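Evgate Community Meals
Progress report to the El Khatib Fund
Prepared by Fadwa Bouzid, project manager
10/28/19

Purpose of this report

This report covers the first half of the grant year, starting in May. It sets out what the lunch club and the home delivery round have done with the money, what has been delayed, and what we would like the Fund to agree before the second payment is made.

Lunch club

The club has opened every week since the grant began, apart from one week in August when the water was off in the whole street. We served 2000 lunches in the period. There are 304 people on the register, of whom 286 came at least once. The rest are mostly people who joined during the summer and then went into hospital or moved in with family. We keep them on the register for a year in case they come back.

The most popular meals are still the plain ones: shepherd's pie, chicken and leek, fish on the last sitting of the week. We tried a lentil bake in June and too much of it came back to the kitchen. A lentil soup with bread, served as a starter, has gone down much better and we have kept it on the menu.

We said in the application that we would ask members what they thought of the portions. The answer was that they are too big for many of the older women and about right for everyone else. Members can now ask for a small plate at the same price, with a second helping if there is any left.

Home deliveries

Deliveries started three weeks later than planned. The insulated boxes we first ordered did not fit the van shelves and had to be sent back. Drurance, the supplier, exchanged them without charge, but the new ones took most of a month to arrive. The round now covers the Pokow estate and the streets behind the station.

Keyvan Taheri took over as delivery coordinator in July. He has changed the route so that the flats without a lift are done first, while there are still two people in the van. Meals now reach the last address before one o'clock on most days. When they are late it is nearly always because of roadworks on the bridge, and the council expects those to finish before Christmas.

Two complaints were received about cold food. Both came from the same landing, at the end of the route. We now check the temperature of the last box before it leaves the van and write it on the delivery sheet. There have been no further complaints.

The dining room

The grant paid for new tables and for repairs to the wall behind the serving area, where there had been damp. The repairs came in slightly under the quote. The tables are heavier than the old folding ones, so we leave them out between sittings and have stopped hiring the room for exercise classes. This loses us a small amount of income, which is shown in the accounts sent separately.

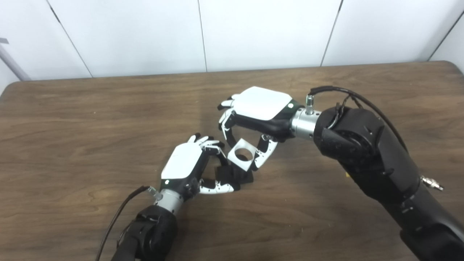

Wooden tabletop against the white panelled wall

Members asked for tablecloths at first and then changed their minds, as the tops wipe clean easily. The cloths we had already bought are being used for the Friday birthday teas.

We have not yet replaced the chairs. The model we wanted has been withdrawn, and the nearest match has no arms. Several members need arms to get up from the table. We are waiting for a price from a second firm.

Staff and training

The assistant cook left in September and we have covered her hours with agency staff, at a higher hourly rate. Interviews are arranged for next month. Eight helpers have passed the basic food hygiene course, and the remaining helpers will take it in the new year. Until then they work in the dining room and do not handle food in the kitchen.

Spending

Food costs are higher than we budgeted, mainly for dairy and fresh vegetables. We have moved the vegetable order to a wholesaler who delivers twice a week, and there is less waste at the end of the week as a result. Fuel is under budget owing to the late start of the delivery round. Overall we expect to finish the year within the grant.

Requests to the Fund

We ask the Fund to let us move the unspent fuel money to the food budget.

We also ask to carry the chair money into the second half of the year. If the second firm's price is too high, we will buy chairs with arms for half the room and keep the best of the old ones for the rest.

The next report will include the results of the winter members' survey and a full list of equipment bought. Questions about the delivery round can go straight to Keyvan at the Evgate office, and anything about the accounts should come to me.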